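Speaker notes: Steamed buns in the staff kitchen
Catering Standards Briefing, Kikgate Training Centre
Speaker: Octavio Usuga
Slides prepared with Kimutai Lukumay

Slide 1. Welcome

Good morning, and thank you to colleagues from the Tolentino and Zetedby sites for joining us. The session concerns one item on the breakfast menu, the plain steamed bun, and the way it is to be prepared and served from May onwards. Please hold questions on allergens until the end, when Kimutai will take them.

Slide 2. Background

Steamed buns were introduced at Zetedby as a trial. Over the trial period the kitchen served 2845 of them, which was well beyond what had been planned for. The comments we received were favourable on taste and less favourable on texture. Several diners reported buns that were damp underneath or had a torn skin. Both faults arise after cooking, during the short time between opening the pot and setting down the plate.

(Pause. Invite Zetedby colleagues to add their own remarks.)

Slide 3. Equipment

Each site will use an electric steamer with a perforated tray. The large hob steamers are being withdrawn from breakfast service and should be returned to the Jindau store, clean and dry, with their lids. Please check that the holes in the tray are clear before every use. A blocked tray gives uneven steam, and the buns in the middle suffer first.

Slide 4. Filling the pot

Water is added to the marked level and no higher. Boiling water that reaches the tray will spoil the base of the bun. Dough is portioned by weight and left to prove under a cloth. Place the portions with a clear space between them, allowing for the rise. Staff who are used to bread rolls tend to set them too close.

(If time is short, move directly to slide 6.)

Slide 5. Resting

When the cycle is finished, switch off and leave the lid on for 2 minutes. Opening at once lets cold air in and the skin wrinkles. This step was left out of the first version of the kitchen card. Please destroy any copies of that version still on the wall.

Slide 6. Opening and lifting out

Raise the lid away from the body and turn it over as you put it down, so that the water collected inside does not run across the table. The plate should already be in place beside the pot. Lift the buns singly, straight up, and clear the rim before moving across to the plate.

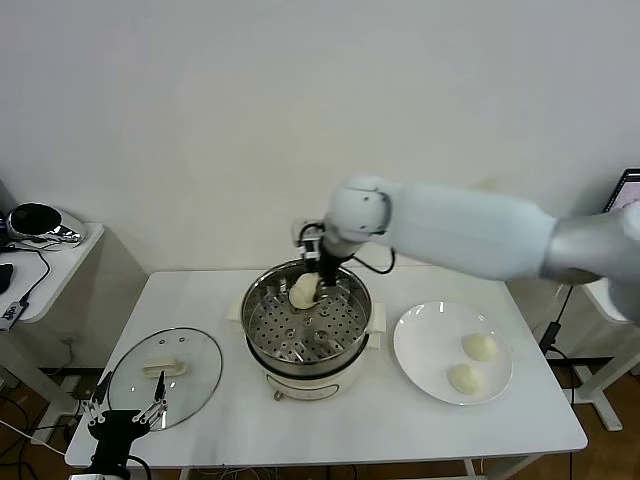 Buns on the plate should not be stacked. A soft skin will stick to its neighbour and tear when the two are parted. Where a larger number is required, use a second plate. The same applies to buns being held for late arrivals, which are to go back under a lid and be discarded at the end of service.

Slide 7. Cleaning down

Unplug the pot and allow it to cool. Empty the water, wash the tray and the lid by hand, and wipe the outer base with a damp cloth. The base must never be put in the sink.

(Kimutai to take allergen questions. Printed cards are on the table by the door; 200 have been ordered, so please take enough for your whole team.)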